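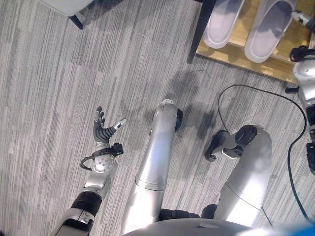

Slipper Sorting with a Task Planner
Palesa Radebe and Unathi Potgieter

Our project asks a humanoid robot to tidy a shoe rack, and we wrote the software that decides what it does next. We called the planner Jodeo. It reads the head camera, builds a list of slippers and shelves, and picks one move at a time. We love how small it ended up: 1,691 lines, tests included!

Perception was the hard part. Our first detector treated a pair as one object, so the planner kept asking for a grasp in the gap between two slippers. We relabeled 34 images with one mask per slipper (a long evening) and the problem mostly went away.

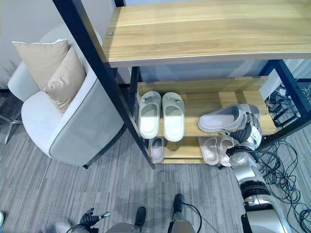

Figure 2. Right gripper holding the gray slipper at the middle shelf.

Grasp points now come from the toe end of each mask. The arm controller runs a collision check against the shelf above before every reach, and if the check fails, Jodeo tries a lower wrist angle.
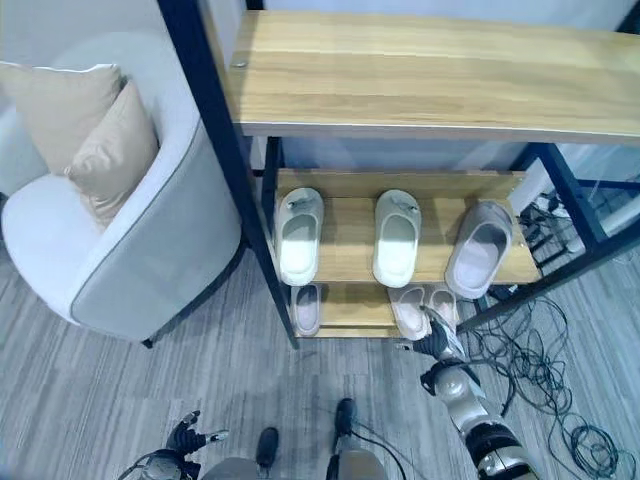
Next steps

We want to add a memory of past grasps, so a slipper hidden by the hand doesn't vanish from the list. Unathi is also rewriting the replay tool, which still takes 14 seconds to load a run.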